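Reading time: 2 minutes

Do degreaser sprays do anything?

tomkettle
Bokon say theirs shifts baked-on grease in 3 minutes. I've bought it twice now and I'm not convinced it beats washing-up liquid and hot water. Has anyone compared them properly?

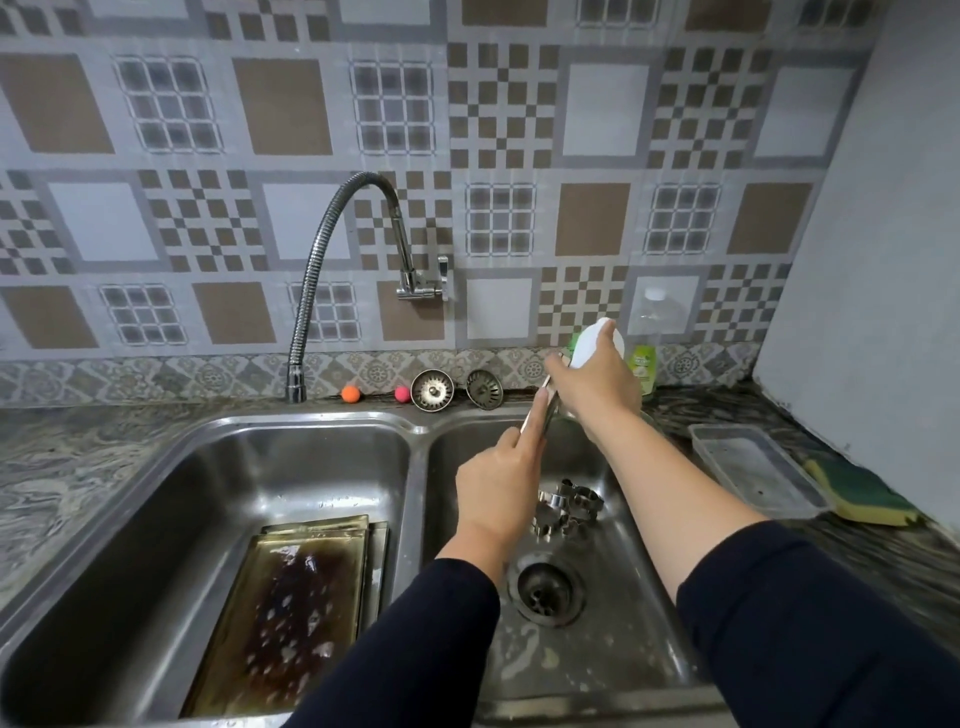
The adverts say "100% tougher" as well. Tougher than what?

marfl
I used Grotach on the hood filters in May and thought it was good. Dearer, mind.

oldpan
Did you do one without it? If not you've only shown that scrubbing works.
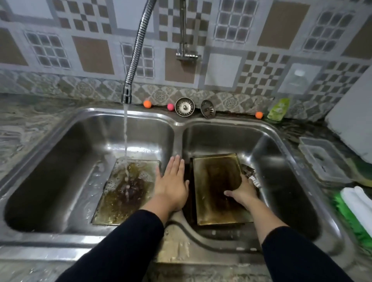
Soda crystals and a long soak, same result, pennies. I don't believe any of the spray adverts.

marfl
I've used soda crystals for years, oldpan. They turned my aluminium trays black. Not the same result at all.
Maritza Flores

tomkettle
Fair point on aluminium. Still want to see a side-by-side from someone not selling it. 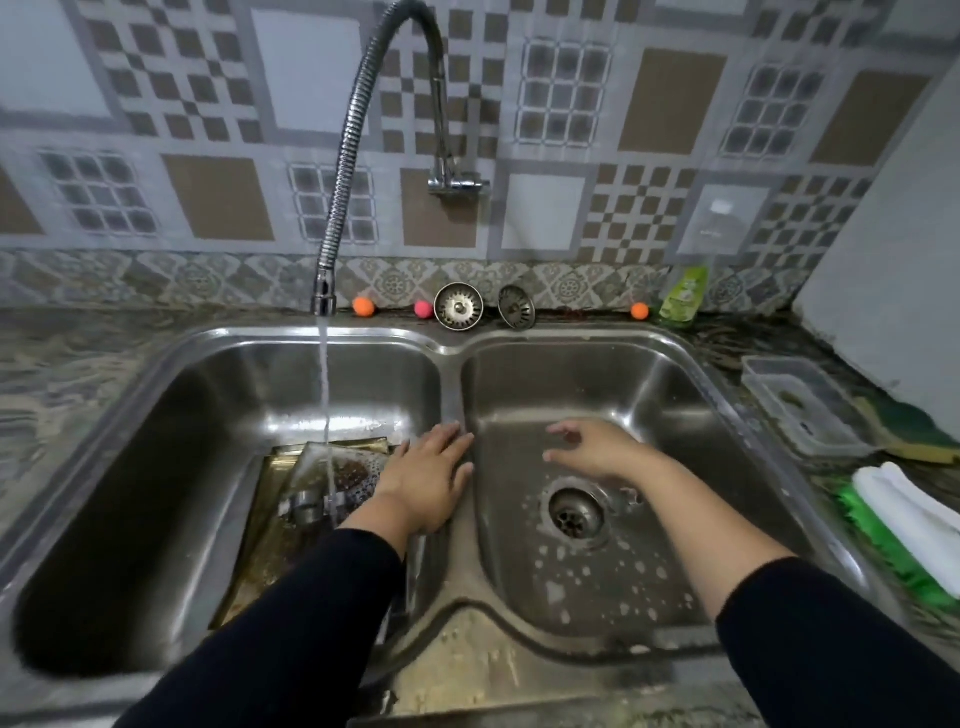

Greasy tray under the tap.

oldpan
You'll be waiting a while.

Recent threads
Dudek oven liners, worth it?
Conach descaler left a smell
Limescale round taps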